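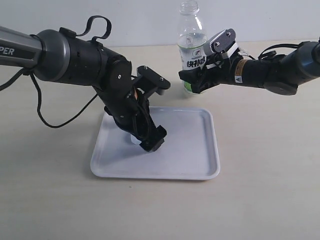 **Gripper and controller trials - working group minutes**

October, second meeting. Started 2:05 pm, small meeting room, then the bench from 3:20 pm.

Present: Intan Rahman (chair), Nadja Hubmann (minutes), the two bench technicians, one person from purchasing for items 1 to 4.
Apologies: the software lead, who sent written comments on item 5.

## 1. Minutes of the last meeting

Accepted with one correction. Under item 3 the Doucette fingers were listed as rated for the same closing force as the Golmont fingers. The Doucette sheet gives a lower figure when the long fingertip blocks are fitted. Nadja has changed the text in the shared folder.

## 2. Actions carried over

- Wrist cable for the left arm: rerouted. It still hangs in a loop toward the table when the arm points down. See item 6.
- Spare fingertip blocks: ordered, not delivered. Purchasing to chase.
- Sorting of old trial logs: half done. The logs from before the controller update use the old column names and can't be merged without a script.
- Label for the emergency stop on the bench side: done.

## 3. Status of the trials

Intan gave the numbers so far. The log holds 3676 attempts across both arms, counting everything since the bench was set up again after the summer. An attempt is one approach and one close, whether or not the object leaves the table. Attempts stopped by hand are in the log with their own code and are left out of the comparison.

The task list for this round has three parts:

1. Pick a small object out of the white tray from directly above and set it down again inside the tray.
2. Approach a standing water bottle low down from the side, close on it and lift it clear of the table.
3. Both arms at work in the same run, left arm at the tray and right arm at the bottle.

Part 1 is finished for the Golmont fingers and about to start for the Doucette fingers. Part 2 is finished for both. Part 3 has been run only with the Nivavari controller.

Purchasing asked if part 3 is needed for the buying decision. Intan said yes. The arms will share a table in normal use and the two controllers handle the shared space differently. A result from one arm alone would leave that out.

## 4. Grippers: Golmont and Doucette fingers

**Tray task.** The Golmont fingers did well on anything with a bit of height. Flat objects were the weak point. The fingertip has to come down very close to the tray surface before it closes, and a height error of a millimeter or two either leaves the object behind or puts the finger into the plastic. There are 63 contact stops in the log for this task. Most are from the first two sessions, before the tray height was measured again.

The technicians reported that small translucent objects are the hardest to set up for. The overhead view loses them against the white tray, and the fingertip hides them on the final approach. They want a dark insert for the tray. Nadja was against changing the tray halfway through the round. Agreed: keep the plain white tray until both finger sets are finished, then repeat a short series with a dark insert and report it separately.

**Bottle task.** Both finger sets can hold the bottle. The difference is in the approach. The Doucette fingers are longer, so the gripper body stays farther from the bottle, but they flex more and the bottle turns slightly as they close. The Golmont fingers close straighter and dent the ribbed plastic if the force isn't turned down.

It was noted that the bottle has been used both with and without its cap, and the log doesn't say which. Water level isn't recorded either. Both go on the run sheet from now on.

Purchasing asked about price and delivery. Doucette is cheaper per set. Golmont quoted 11 working days for replacement blocks, and the current order is already past that. Purchasing will ask for a firm date in writing before any larger order is discussed.

No decision on fingers at this meeting. Purchasing left at 2:50 pm.

## 5. Controllers: Nivavari and Sendosach

The software lead's comments were read out. Summary:

- Nivavari is easier to set up and its log files can be read without extra tools. The zone check between the two arms is cautious. It slows one arm well before the other is near.
- Sendosach moves more smoothly on long reaches. Its zone check allows the arms closer together, but the zones have to be typed in by hand for each layout, and a typing mistake isn't caught.
- Restart after a protective stop is faster on Sendosach. On Nivavari the operator has to confirm on two screens.

Discussion. The technicians prefer Nivavari for daily work, mainly for the logs. Intan said the slow zone check may be a setting and asked if anyone had changed the default margin. No one had. She would like this looked at before it is counted against the product.

Nadja raised the layout. The bottle stands behind the tray, a little to the right of its center, so the two grippers work fairly near each other in part 3. If the bottle were moved right, both controllers would look better than they should. Agreed to leave the layout as it is and to mark the bottle and tray positions with tape. At present they are set by eye from a printed sheet, and the sheet has gone missing once already.

Agreed: part 3 will be run on Sendosach with the same layout, 90 runs, same order of objects. The Nivavari margin will be reviewed first, and if it is changed the Nivavari runs are repeated as well. The technicians pointed out that this could cost a full session. Intan accepted that.

## 6. Cables

Longer discussion than planned.

The left arm's cable drops in a long loop on its left side and comes back up. It hasn't caught on anything so far. One technician thought the loop should be shortened and clipped along the arm. The other had tried this on the earlier bench and found that the wrist ran out of slack when it turned over, so the connector took the pull. He would sooner have a loop that looks untidy.

The right arm's cable runs along the top of the forearm with loops standing above it. With the arm stretched out sideways to the bottle this is fine. Intan asked what happens when the arm folds back. No one could say for certain, as the bottle task never needs that pose.

Agreed:

- No shortening of either cable during this round.
- One slow dry run per arm through the full range of the wrist, power limited, with someone watching the cable the whole way.
- Clips to be bought in two sizes so they are on hand.
- The warning sticker on the right forearm must stay readable. No clips or tape over it.

## 7. Camera or sensor housing on the right gripper

The housing on top of the right gripper has stayed put since the screws were tightened. Calibration was checked before the last two sessions and didn't need correcting.

Glare remains a problem with the bottle. The clear plastic gives a bright streak down the side and the edge finder sometimes takes the streak for the outline. The white label is easier to find than the bottle itself. The technicians have been using the label as the reference and working out the grip height from there. Nadja asked if that is fair, as other bottles won't have the same label in the same place. Agreed that it is acceptable for comparing fingers, where the camera isn't what is being tested, and that the report must say so plainly.

Light is also stronger toward the right side of the table. Intan asked for the lamp settings to be written on the run sheet. A second lamp was suggested and put off to the next round.

## 8. At the bench

The group moved to the bench at 3:20 pm. The run sheet was gone through line by line with the arms stopped. Changes made:

- New fields: cap on or off, water level, lamp setting, finger set, controller margin.
- "Result" is now split into "lifted", "held" and "placed". The old single field led to arguments over runs where the object was lifted and then dropped.
- "Operator remarks" gets more space.
- Field for room temperature removed. It was never filled in.

The table surface has a few specks and marks on it. It is to be wiped before each session, and the tray wiped inside and underneath. Add to the start-up list.

## 9. Any other business

Intan asked for shorter file names. The present ones are cut off by the backup tool and two sessions ended up with the same name. Nadja to propose a format.

One technician asked if visitors could be kept to the end of a session. Agreed. A run stopped to answer a question has to be done again.

Budget for a third gripper type was mentioned. Not this year.

## Actions

| Action | Who | When |
|---|---|---|
| Get written delivery date for Golmont blocks | Purchasing | Before next meeting |
| Check default zone margin on Nivavari | Software lead, Intan | Before part 3 continues |
| Tape marks for tray and bottle | Technicians | Next session |
| Slow dry run of both wrists, cables watched | Technicians | Next session |
| Update run sheet and start-up list | Nadja | This week |
| Script for merging old logs | Software lead | No date set |
| Proposal for file names | Nadja | Next meeting |
| Dark insert for tray, get samples | Technicians | After Doucette tray series |
| Buy cable clips, two sizes | Purchasing | With next order |

Meeting closed at 4:10 pm. Next meeting after the Doucette tray series is finished. Intan will send the invitation.

Minutes: N. Hubmann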